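Filed under: Shop Notes / Glazes & Grout

Sun 17 July

Back on the grout color tests, finally! I mixed the Gristora light gray again, 600 g of powder to 145 g of water this time, and it went into the joints so much nicer than the last batch (which was like spreading cold oatmeal). Let it slake 20 minutes before touching it and don't skimp on that, future me. The float marks hardly show.

The Sellalix sealer is another story. Test board 231 got one coat before grouting and one after, and there's still a haze on the dark body colors — the creams look fine. I want to try thinning the first coat, or just buffing sooner. If anybody takes a board home, please write the number on the sheet.

Also, the Goltwood bucket has a cracked lid, so I moved that powder into the tall bin with the blue tape. Label says Dal Bello, ignore it.

For the bathroom layout I keep going back to the tumbling-blocks print with pale joints. It's busy, sure, but I love it, and the worn look should forgive a lot of mopping. Pricing it out can wait until August. Next up, a sanded mix on the wider joints.

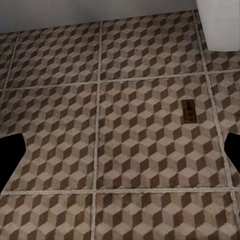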